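招人啦：来帮我一起收拾东西（短期，按次结算）

大家好，我是 Liette Grewal，在 Rarnus 管仓储间和样品间，说白了就是每天跟一堆杂七杂八的小东西打交道的人。最近我们从 Pasden 那边搬过来，东西是搬完了，可箱子拆开以后全混在一块儿：文具跟线缆缠在一起，杯子里塞着胶带，玩具样品压在毛巾底下……我一个人对着它们发了两个下午的呆，最后决定还是老老实实写个招人帖。

要找的是愿意来做“分拣和归位”的朋友，九月开始，先做一个月，做得开心可以接着做。不需要相关经验，也不需要简历写得多漂亮，你平时在家收抽屉会觉得挺解压，那多半就合适。（我自己就是这种人，心情不好的时候会去整理调料架。）

先讲讲具体干什么。每次来，你会有一张自己的桌子，旁边是一批还没分类的物件。你从里面一样一样拿出来，看看是什么，擦一擦，归到该去的盒子里，再贴个标签。听起来简单，做起来其实挺需要耐心，有些小零件长得特别像，我自己都放错过好几回。拿不准的就先放进“待定”盒，等收工前我们凑在一起看，千万别硬猜。我宁可待定盒满出来，也不想三个月以后在厨房用品里翻到一包螺丝。

我们用的都是敞口的收纳盒，没有盖子。之前试过带盖的，开开关关特别烦，还老有人把盖子叠在一边忘了盖回去，后来干脆全换了。桌面我要求保持干净，手头只留正在处理的那一盒，其余的都先放到身后的架子上。这一条可能显得有点啰嗦，但真的管用！桌上东西一多，人就容易乱，一乱就开始往盒子里随手丢。 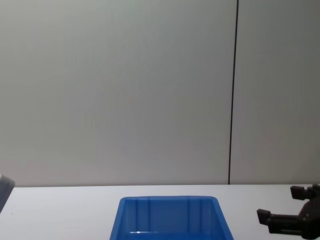 另外一个小习惯也想提前说好：往盒子里放东西请轻拿轻放，别从高处往下扔。有一部分是陶瓷和玻璃的，磕一下就没法再用了。重的放底下，轻的放上面，软的可以垫在中间。盒子别装得冒尖，装到离边沿差不多两指宽就换下一个，不然往架子上摞的时候会卡住，搬的人也费劲。空盒子用完请拿湿布抹一遍再收起来，盒底的灰和纸屑比你想的多得多，尤其是装过旧文具的那些。

时间方面比较灵活。上午场九点到十二点，下午场两点到五点，你可以只来一场，也可以连着来两场，中午我们有微波炉和一张能坐下六个人的饭桌，带饭的、叫外卖的都有。每次来之前在群里说一声就行，临时有事来不了也没关系，但请至少提前一晚告诉我，我好安排别人。迟到十来分钟我不会说什么，迟到一个小时我会有点难过。

报酬是每场100元，当场登记，每两周结一次。另外每次来有交通补贴，需要自己先垫，凭记录跟工资一起发。连续做满一个月的朋友，最后再加600元，算是谢谢你陪我们把这个烂摊子收拾完。我知道这个数不算特别高，所以先写清楚，免得大家白跑一趟。这次要整理的东西大约有1000件，我按自己的速度估过，一场能处理80件就很不错了，不过这个数字只是给我自己排日程用的，不跟你的报酬挂钩。慢一点没事，放对地方比较要紧。

工作的地方在 Huang 楼的二层，有电梯，楼下就能停自行车。屋里常年开着灯，光线还可以，近视的朋友不用担心看不清标签。墙是素素的灰墙，我一直想挂点什么上去，Soledad 说不要挂，挂了大家会走神，我们为这事争了很久，到现在也没定下来。你来了可以投我一票。

Soledad Bañuelos 是跟我搭班的同事，下午场基本都是她在。她负责标签和登记表，脾气比我好，解释事情也比我清楚。第一次来的时候她会带你走一遍流程，大概半个小时，这半个小时也算在工时里。标签的写法她有一套讲究：先写大类，再写小类，最后写放在哪一层架子。字丑不要紧，能认出来就行，千万别自己发明缩写。上次有人写了个“厨小”，我们三个人猜了半天，到底是厨房小件还是厨房小刀，最后还是把盒子搬下来看了才知道。

对来参加的朋友，我这边的要求不多：年满十八岁，能坐也能站，偶尔搬一下不太重的盒子；手上请不要戴会刮东西的首饰，长头发最好扎起来；穿舒服耐脏的衣服，我们有围裙，但是尺码不太全。对灰尘过敏的朋友请提前讲，有几批东西放得比较久，我可以给你换成干净的那批，口罩和手套我们也备着。手机可以带，听歌听播客都行，戴一边耳机就好，另一边留着听人喊你。

水和咖啡随便喝，不过请放在门边的小桌上，别带到工作桌那边去。我自己打翻过一次咖啡，泡坏了整整一盒刚贴好标签的信封，Soledad 到现在还会提起来。

还有朋友问过能不能两个人一起报名，可以的，很欢迎！好朋友、室友、母女一起来都行，报名的时候各发一份信息，写明想排在同一场就好。不过桌子还是一人一张，东西混到一起以后，登记表会对不上。想聊天完全可以聊，我自己话就很多。

如果你对收纳这件事本身感兴趣，我们月底会跟 Vestusar 的几位朋友一起做一次小交流，聊聊小件物品怎么分类、盒子怎么选、标签怎么贴才不掉。参加过这次整理的人都可以来，不收钱，有点心，点心是我选的，偏甜。

报名方式：在本页下方留言，或者直接到二层前台找我，留下你的称呼、联系方式、能来的时间段（上午、下午或者都可以），再简单写两句你平时喜欢整理什么。最后这一条不是考试，我纯粹好奇。有人喜欢叠衣服，有人喜欢给硬盘里的照片分文件夹，都算。我一般当天晚上会回，要是隔了两天还没动静，请再戳我一下，多半是我看漏了。

名额没有卡得很死，桌子够坐就行，先到的先排。已经报过名的朋友不用重复留言，等我在群里发第一周的排班表，看到自己的名字回个“收到”就好。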